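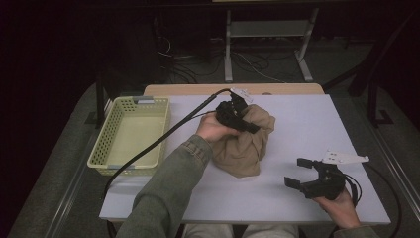
Our team signed up for the cloth-handling option because the other two project slots were taken, and I want that on the record before I get to results. The task we were given sounds like a chore for a six-year-old: pick up a rag, get it into a basket, repeat until there is a pile of recordings big enough to train on. We did it with the two hand-held grippers, one in each fist, sitting at the table with the white board on top. Most of our trouble was already there in the way a tan cloth balls up when the left jaws close on it. Grip it in the middle and you get a wrinkled lump with its lower folds still on the board, and the right gripper, jaws open, has no obvious corner to go for. A person with bare hands sorts this out without thinking. We spent most of the term thinking about it.

1. What we said we would do

The proposal promised a policy that could clear one cloth from the board into the basket from any starting position, on the arm the department calls Nando. It also promised that the same policy would work on a cloth it had never been trained on. I wrote that second sentence and I regret it. There was no plan behind it, only the fact that the proposals from other teams had one like it.

2. Recording

We recorded 504 demonstrations. Three of us took turns, and you can tell who is who from the data alone. One of us grabs the cloth and goes straight for the basket. One of us shakes it first. I fuss. Rosemarie Schmieder, who supervised, told us early on to agree on one way of doing it, and we nodded and then did not do it until the second half of recording. I think this cost us more than any choice of model.

Of the 504 we threw out 82. The usual cause was tracking dropping out when an arm crossed in front of the other, followed by cables. Each gripper drags a cable, and the left one likes to lie across the basket rim. When it pulled, the wrist moved in a way that had nothing to do with the cloth. We tried routing it over the shoulder, which was better for the data and worse for the neck. In the end we just stopped and re-recorded when we felt it catch, which means some bad ones where we did not feel it are surely still in there.

The Moso software that lines up the two gripper streams worked fine once the clocks agreed. Getting the clocks to agree took the better part of two weeks and is not interesting enough to describe. The fix is in the shared folder under "Clendholm", named after the lab machine it runs on.

3. Training

We used the course baseline with almost no changes. I would like to claim that was a decision. Training on the full set took one night per run, so we got fewer runs than we wanted, and the settings in the final run are the settings we happened to have when time got short.

4. Results

We ran 27 trials on the arm with the cloth we trained on. It got the cloth fully into the basket in 11 of them. In nine it let go too early and left the cloth hanging over the rim. In the other seven it never got a proper grip, and closed on air or on one thread-thin fold that slipped out.

Eleven out of 27 was reported in our talk as "promising." I objected at the time and I still do. A scripted motion that pinches the middle of the board and swings left might do as well when the cloth starts in the middle, and we never tested one. Without that comparison I don't know what our number means. The new-cloth test was four tries with a dish towel, all failures, and I don't count it as a test.

The Rathjen team next to us reported a much higher rate on stacking blocks. Blocks hold still and keep their shape, so I would not read much into the gap in either direction.

5. What the project showed

The hand-held grippers are a quick way to collect data, quicker than driving the arm by remote, and I came around on that. I am less convinced the recordings carry what matters. When I hold a gripper I can feel through the handle when the cloth starts to slide, and I correct. The log stores the correction and leaves out the feeling.

6. If someone takes this over in September

Write down one way of picking up the cloth and make everyone use it. Run the scripted motion first and put its score on the wall. Hang the left cable from something overhead. Check the clocks every session, even when they were fine the day before.

Report handed in 7/31/26. Recordings and notes are in the shared folder, including the 82 we dropped.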